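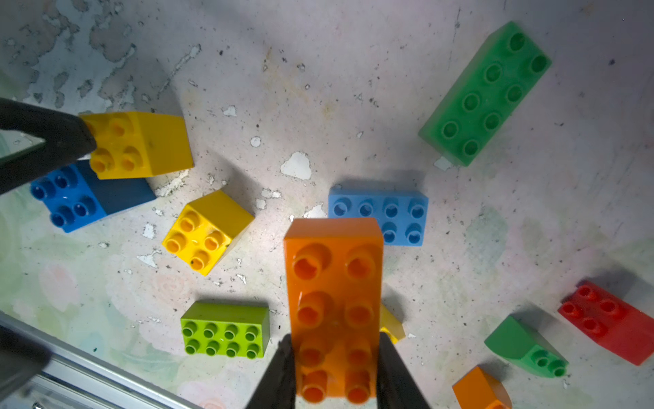 Thread: Draft bench rules for block handling cells, comments invited before April
Board: Ukadbridge Automation Forum > Standards and Good Practice

Posted by bench_standards_uk (moderator)

Members are invited to comment on the draft bench rules prepared by the Ukadbridge working group. The rules cover small cells in which one or two arms pick, place and stack toy building bricks, and in which the sessions are recorded. The main provisions are as follows.

1. The work surface shall be wiped before each session. Flaking paint, crumbs and loose debris shall be recorded if they cannot be removed.
2. Bricks may be laid out in any order, including tilted or resting on one another, unless the task sheet states otherwise.
3. Articles not named on the task sheet shall be kept outside the reach of both arms.
4. A session log shall be closed after 306 recorded attempts and a new one opened.
5. Failed grasps shall be kept in the record and marked as such.

Comments should quote the rule number.

Posted by grastness_cell2

Rule 3. We do not support this in its present wording. At Grastness we keep ordinary desk articles on the table during brick tasks, and we regard this as sound practice. An arm that has only worked on a cleared surface has not been tested against the conditions in which it will be used. A calculator, a stapler and a holder of pens are reasonable things to find on a table. 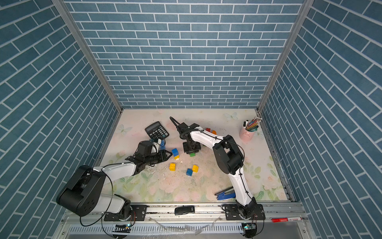 We would accept a rule requiring such articles to be listed at the start of the log. We would also accept a limit on sharp or fragile items. A general ban would oblige us to set aside 1,205 recorded attempts which are in all other respects complete.

Posted by nunis_qa

Rule 3. Nunis takes the opposite view. The question is one of safety as well as of data. A loose item within reach of two arms may be pushed against a cable or a joint, and the operator will be watching the bricks. Our own procedure has kept the two kinds of work apart for 14 months: cleared table first, mixed table second, with separate logs.

We would add that anything placed on the mounting rail, such as a marker pen, should be covered by the same rule. The rail is commonly used as a shelf and the draft is silent on the matter.

Posted by grastness_cell2

We agree as regards the rail. We do not agree that a pen holder at the back of the table is a hazard of the same order.

Posted by cifuentes_rigs

Rules 1 and 2. Cifuentes supports both, with one request. Where bricks have been built into a larger shape, the log should say so and give the shape in plain words. "Structure on table" is of no use to a person reading the record later. The entry should also state whether the brick in the gripper is single or may have another attached to it, and should say "not known" where the view does not settle the point. 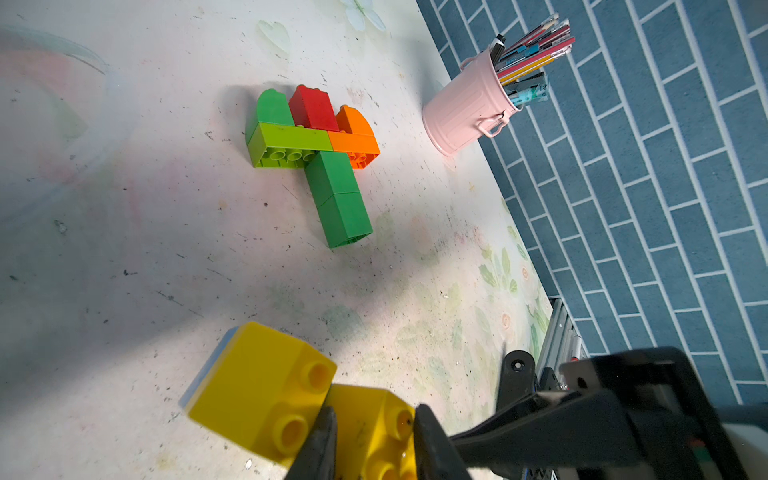
Posted by bench_standards_uk (moderator)

The comments above have been noted. The working group proposes the following changes:

Rule 1. Marks and specks that form part of a worn surface need be recorded once per log only.
Rule 2. Built shapes to be described in the log, as requested by Cifuentes.
Rule 3. To be divided. 3a: nothing loose on the mounting rail. 3b: other articles permitted on the table if listed.

Posted by nunis_qa

We wish our objection to 3b to be recorded. A list does not move the stapler. We would withdraw the objection if the arms were held at reduced speed whenever unlisted or movable articles are within reach.

Posted by oldtimer_plc

Rule 4. May I ask why the figure is 306? Our logs are closed at 2,000 and we have had no difficulty.

Posted by bench_standards_uk (moderator)

The figure was carried over from the previous draft. It will be placed in square brackets until members have agreed on another. Further comments on 3b and 4 will be accepted until noon on Saturday.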